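Making up a bed with a tile summer mat

Applies to a single or double bed with a flat mattress and a woven tile mat of the bamboo or wooden type. The same order works for plain straw mats. Allow 9 minutes once everything is to hand.

Before you start

Strip the bed and let the mattress air. Wipe the mat on both sides with a well-wrung cloth and leave it flat until dry. Do not soak it, as the cords that join the tiles stretch when wet. The Bukberg mats we stock at Jaltport may be wiped with plain water only. Tesfamariam mats will take a little mild soap.

Step 1. Fit the sheet

Put the bottom sheet on first and pull it tight at the corners. A crease under the mat will be felt through the tiles. Leave the printed edge of the sheet showing along the side of the bed, so that the mat never rubs directly against the mattress piping.

Step 2. Lay the mat

Unroll from the head end with the smooth face up. Line up the rows with the long side of the bed and press down any tiles that stand proud. If the mat slides, turn it round end to end before trying grip tape.

Step 3. Place the cover cloth

Fold the cloth lengthways into a thick band and lay it across the middle of the mat. It can be opened out from there in either direction. Stand the pillow against the head of the bed until the cloth is done.
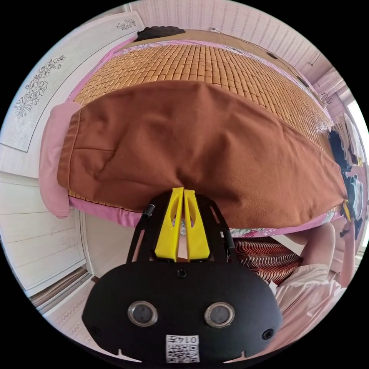
Step 4. Open or refold the cloth

Sit on the mat with your weight well back from the cloth. Lift it by one edge, high enough for the folds to drop free, and let it hang for a few seconds. Find the seam and use it as the straight line for the next fold. A cloth of 80 cm or less can be done in one lift. Wider cloths need two.

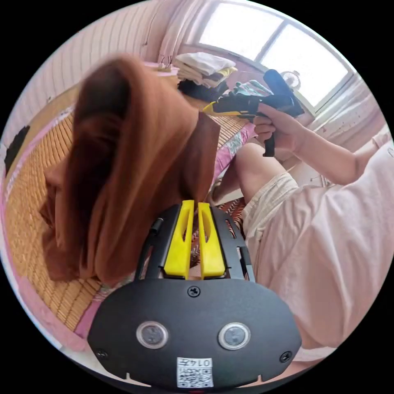 Lower the cloth slowly, far edge first, and smooth from the centre outwards with the flat of the hand. Any other bedding goes at the foot, folded to the same width.

Storage

Roll the mat loosely, smooth face outwards, to a diameter of at least 28 cm. Tie it at both ends and store it upright. Replacement edging for Brekareck mats is part number 1683.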